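# Forkwood 482 Drawer Cabinet

A low storage cabinet from Demmont with a flat top, sold assembled. Item 482 replaces the older Duangkaew model in the same price band.
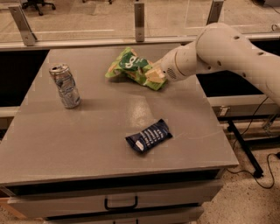

One reader wrote in to say the bottom drawer on hers stuck until she leveled the feet, and that the top holds up well to daily use. Our advice matches hers – set the feet before you load the drawers. On carpet, check them again after a week.

**Drawers**

All run on steel slides and close with a light push. The lock covers the top drawer only. Each drawer is rated for up to 12 kg, evenly spread. Dividers are sold in packs of 8 and also fit the Skustar file cart.

**Care**

Wipe with a damp cloth and mild soap. Scouring pads will leave marks. Put a mat under hot mugs.

**Delivery and returns**

Orders placed before noon ship the same day, except on Tuesday, when the warehouse is closed for stock intake. Keep the carton until you have tried every drawer. Returns need the original corner pads – we can send a spare set for a small fee.

The warranty runs 5 years on slides and lock. Keys are cut to the code stamped on the lock face, so write it down before you file the receipt.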